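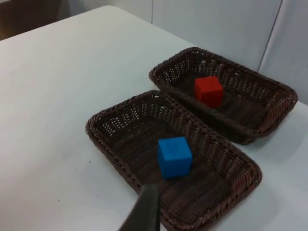 Sorting by Colour: Project Report
Armelle Fleury and Khải Đàm

2. Materials

We used two shallow woven baskets in dark brown, one blue cube and one red cube. The baskets stood side by side on a white table, with the blue cube in one and the red cube in the other.

We first tried cardboard trays, but they slid when touched. The baskets stayed put -- their rims are also easier to grip.

3. Method

Each pupil was given 200 seconds to sort. Khải kept time and Armelle wrote down the results. We ran 137 turns in May. Turns that were interrupted were left out of the table in section 4.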